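The washing-up club

I'd been told to bring shoes with grip and something to eat. The grip was for the kitchen floor, and the something to eat was because the Estia student robotics club, once it gets going, forgets about lunch. I can confirm both pieces of advice were good!

Estia meets in a room that's half office and half kitchen, with swivel chairs at one end and a proper fitted kitchen at the other. Membership stands at 45, though far fewer turn up on any given day, and the big thing on the calendar is the Plerinum, a household robotics contest for student teams held every May. You get a kitchen you've never seen before, a list of jobs, and 200 seconds for each one. Last time out, Estia came sixth. They're still a bit sore about it, if you ask me (and I did ask, twice, which may not have helped).

The jobs sound so easy. Take a bottle to the sink and set it on the rack. Pick up a mug, turn it the right way up, put it where it's wanted. I do all this half asleep every morning of my life, usually with the radio on. I hadn't been in the room long before I started watching my own hands with new respect.

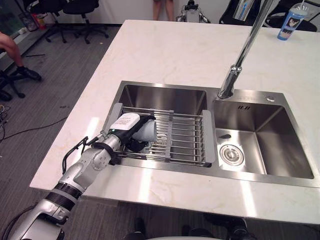 Bottle work at the double sink, with the dish rack set across the left basin.

The club calls its robot Berar and talks about it the way my family talks about the dog – he's tired, he's sulking, he doesn't like the cold. The code that plans his grips has a name too, Vlachopoulos, and when anything goes wrong it's always Vlachopoulos that gets the blame and never Berar. I found myself joining in by the second cup of tea.

What surprised me was how much of the session was talking. Somebody suggests coming at the bottle from a bit higher up, somebody else thinks that'll make the wrist swing too wide near the tap, and off they go for ten minutes with biscuits in hand, acting it out with their own elbows. I'd expected everyone to be hunched over keyboards in silence. There were laptops, of course, but there was also a lot of standing about pretending to be an arm.

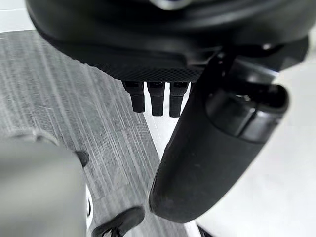

Fingers are what the club argues over most. A human hand is forgiving, and you can grab a mug badly and sort it out on the way to your mouth, but Berar has to have a fairly good idea of what he's doing before he closes up. I spent ages looking at that hand with its fingers apart and nothing in it, the thumb so much bigger and blunter than the fingertips beside it, and it made me think of oven gloves. One of the second years told me the thumb is where you win or lose the contest. Put it in the right spot and the rest follows along. Put it a little off and you'll be sweeping up. The club keeps a tally of every practice grip since the autumn, taped inside a cupboard door, and it had reached 1590 on the day I visited, with "OOPS" written next to quite a few of them in green pen.

Mugs get more practice than anything else. A bottle is more or less the same all the way round, but a mug has that handle, and the handle is always somewhere awkward. You can hold the body and ignore it, or plan around it, and there are two firm camps in the club on this. I was asked to pick a side and said I'd need to think about it, like a coward.
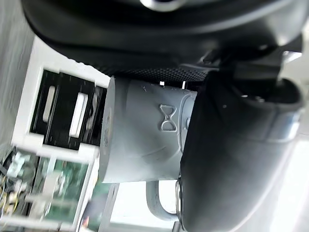

The grey mug on its side in the grip, handle hanging down.

I did get a turn at being useful. My job was to put crockery back in its starting place between goes, and I took it terribly seriously. There's a knack to it – you have to set things down a little differently each time, because the kitchen at the Plerinum won't be laid out to suit you, and I was told off very kindly for being too tidy.

Later on somebody asked for a run with the mug held upright, which is the one everybody stops chatting for. I caught myself holding my breath, over a mug! I've been to football matches that did less for me. 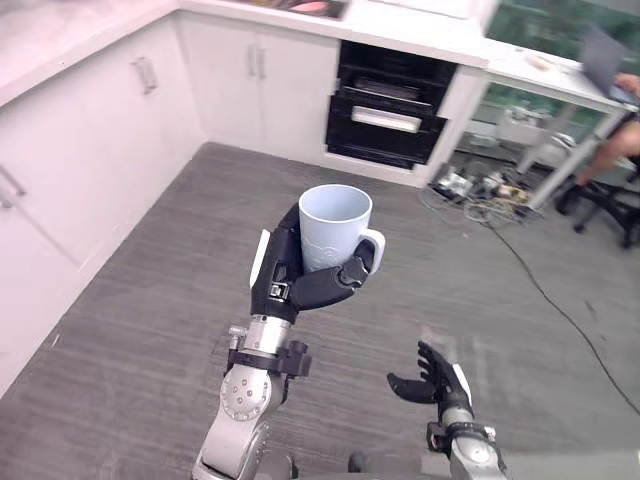 If you fancy joining

Estia is open to students on any course, and you don't need to have built so much as a shelf before. A good few members came from languages and history, and one of the keenest had only turned up to keep a flatmate company. New people start on resetting the kitchen, same as I did, then move on to planning grips when they feel ready. Sessions pick up again after the holidays and run right through to the contest. Bring your own mug for tea, as the club's are generally busy.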